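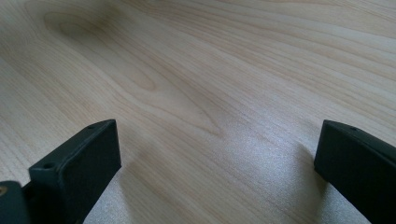

Bollow Abbey open day

2024-08-05

I had been meaning to visit the sisters at Bollow for years, and last week I finally went. They open the whole house to visitors twice a year, once in January and once in summer, and if you can manage the summer one, do! The lane up from Sovdale was full of cow parsley gone to seed and I had to stop twice to let a tractor by.

We began in the chapel with Midday Prayer. I expected to sit at the back and listen, but a sister came down the row handing out psalm sheets and in no time I was singing (badly) with everyone else. They chant at a pace that felt painfully slow for the first two verses. By the third I had stopped noticing. There is a long pause in the middle of each line, and I kept charging into it — so did the man next to me, which was a comfort.

After that we were split into two groups. Ours went to the library first. It holds 900 books, most of them left to the house by the parish of Espinoza when its own reading room closed, and we were allowed to take them down and look. I found a little Victorian book of prayers for travellers with someone's pencil notes all down the margins, including "not on trains" beside one of them. I would have stayed there all afternoon.

Then the bakehouse, where the altar bread is made. The sisters supply 26 churches, and the mixture is only flour and water, so everything depends on the thickness of the batter and how long the plates are closed. We each had a go. Mine came out with a frill round it like a fried egg. The offcuts were passed round in a bowl and the children ate most of them.

Lunch was soup and bread, eaten in silence while one of the sisters read from the Book of Ruth. There must have been around 60 of us and all you could hear was spoons and the reading. I loved it far more than I thought I would. I have heard the part where Ruth says "whither thou goest" at a good many weddings, and it was lovely to hear it in its place, said by a widow to her mother-in-law on a hard road.

The afternoon talk was about Proren, the house's scheme for people who want to keep the daily prayers at home. You get a booklet in the post each season and are paired with another reader, and you pray for each other by name. I signed up before the tea came out.

A few practical things. Parking is in the lower field and it is a stiff walk up. The chapel is cold even in summer, so take a jumper. Lunch is by donation, cash only. Evening Prayer is open to all and I nearly skipped it to beat the traffic — I'm so glad I stayed, as the swifts were screaming round the bell tower all through the Magnificat.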